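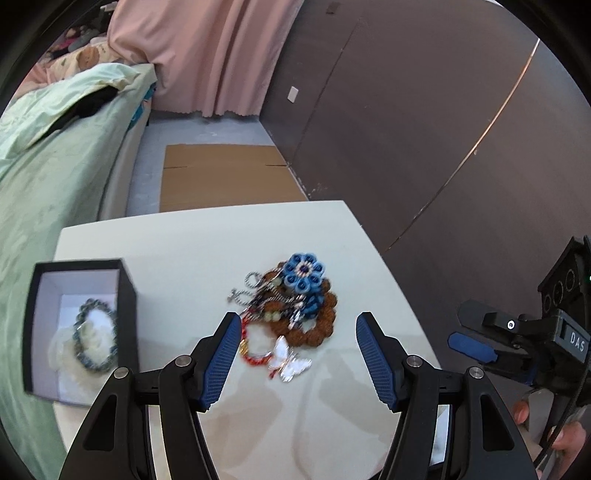 What does it take to build a pair of hand-held grippers at home? A table, a printer you trust, a lot of small screws, and more evenings than you planned for.

Notes for the Landbridge workshop evening, 2023-06-22. Speaker: Evelien Koster. Keep to 35 minutes, questions after.

Start with the name. The project is called Risterura. Spell it out, people always ask. Two grippers, one for each hand, no arm attached to either. You hold the handle, pull the trigger, the jaws close, and a camera records what the jaws are doing. The arm comes later and is a separate talk.

Who has built one before? Wait for hands. If most have, skip the next part.

Jaws. Black angular fingers with blue ridged pads on the inner faces. First version had smooth pads and I couldn't pick up a bead bracelet with it. Ridges went on in April. Pass the old pad round and ask for it back this time.

Pivots. The small round screws near the top joint of each jaw. Tighten until the jaw stops wobbling, then back off a quarter turn. Do this on both sides before fitting the pads. I did it the other way round and had to peel off two pads.

Trigger. The spring came from Leemans, their shortest one. The longer spring feels nicer for ten minutes and then your finger aches. Say this slowly, it is the thing people write down.

Test objects. Why jewellery? It tangles. A block is easy, you close on it and lift. With ball chain you close on one strand and the rest may come too. The butterfly pendant has metallic edges that catch the light, so it is useful for checking exposure as well. Bead bracelets go in the box, the box stands open on its side of the table, and the job is to sort the pile one piece at a time.

Numbers slide. 710 attempts so far, 16 sessions. I threw out the first session completely, the clock on one side was wrong. Total parts cost for the pair was 1,126 euros, including the things I broke. Don't get drawn into a price argument here, the list is on the handout.

Table. White top, plain, and it shows a lot of glare with the lamp on. I work in the bedroom because that is where the table fits. Fine for a build like this, but clear the floor first - a dropped pivot screw is gone otherwise.

Software. One sentence only. Recordings go into Prolter, which lines up the left and right sides by time. If someone asks about file formats, send them to the notes page.

Still to fix:
Right handle gets uncomfortable in a long session, needs a thicker grip.
Pads pick up dust, wipe before each session.
Cable strain relief, third attempt.

Demo. Tip the pile out, don't arrange it. Green beads first, they are the easiest, then the ball chain. If the chain slips, carry on and go to questions.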